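FOR IMMEDIATE RELEASE
June 17, 2019

Haston Brings Back the Counter That Hides Toast Crumbs

Haston, the kitchen surface shop on Osman Street, has returned speckled gray to its regular range after six years of trying to interest customers in plain white. The new line is called Arico and goes on sale in all Haston showrooms this week.

Plain white sold well. It also produced 546 calls to the service desk in a single year, a good share of them concerning coffee. Callers wanted to know what would take the ring off. The desk recommended a damp cloth and, in stubborn cases, a fruit bowl.

Arico is a light-to-medium gray with small dark flecks all over and a paler one now and then. It has a smooth face with a slight shine, and it can be ordered with a light wooden front edge for households that would like some warmth in the room and have given up on getting it from the radiator. 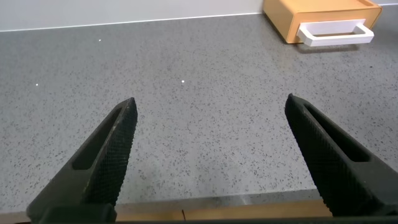

Faisal Arain has had speckled gray at home since May and reports that he now wipes the counter by feel, having twice chased a fleck with a sponge before accepting that it was part of the pattern. He would buy it again, he adds, though he has lost a sesame seed in there and does not expect to see it until he moves.

"We spent a long time asking people what they wanted from a counter," said Dimas Liew of Haston. "They said they wanted it to look clean. We asked if they meant they wanted it to be clean, and there was a pause."

Arico comes in one color. Haston looked at 40 samples before choosing it, and most of the people in the meeting could tell at least a few of them apart.

The first 3,000 feet have been cut and are ready for delivery. Fitting is handled by Bresier, which asks that customers clear the counter before the crew arrives, including the drawer's worth of mail.

Samples are free at any showroom. Please bring your own crumbs.

Press contact: Dimas Liew, Haston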